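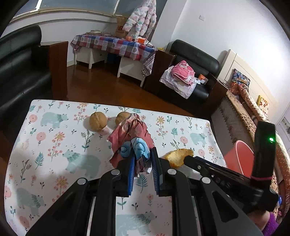 ## 4. Open day demo — table clear-up

1. Green light on the module first. No light, no demo.
2. Cloth goes first. Close both fingers on a fold, ridged pads flat agianst it.
3. Lift straight up, hold, let visitors look. Then over to the bucket.
4. Walnuts next, one at a time. Orange peel last — it slips.
5. Open fingers fully before handing the gripper to a visitor.

**Caution:** keep sleeves and hair away from the linkage arms. Kids' fingers too.

**Note:** log every run on the Pliduto sheet, 16 per group max. Bad grips count, dont skip them. Spare pads — ask Kwan-ho Wan.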